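I got to the Gundcombe open day at twenty past ten, having gone to the wrong car park first (the signs are hopeless if you come in from the station side). Tea was in the corridor, and by the time I'd found a cup Sabina Talukder had already started her tour, so I tagged on at the back.

Her group's idea is that you can teach a robot arm by letting people do the job themselves with a pair of hand-held grippers, and the result she was keen to show us was about variety. They trained one policy on lots of demonstrations at a single table and another on the same number spread over 13 layouts. Tried on a layout neither had met, the first managed 4 goes out of 24 and the second did far better, though she wouldn't give us the figure until the paper's out!
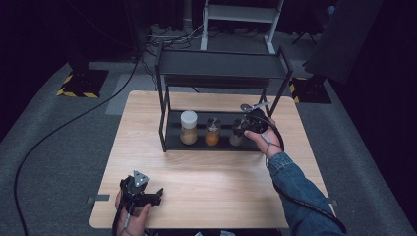 I'd expected the clever part to be the software, but most of my questions ended up being about the collecting. Kasun Hettiarachchi talked us through the spice rack task, and I liked how ordinary it was. Three little jars on the bottom shelf, the middle one shorter than the one with the white cap, and a right hand going in for the third. Both grippers trail a long cable, and I asked if that got annoying. He said you stop noticing after a morning, and Nilmini Mondal, behind him, pulled a face.

We had a go ourselves after lunch. My first 2 tries were dreadful, and Kasun kept them anyway, as they want clumsy ones too. The next tour is in March and you book through the front desk.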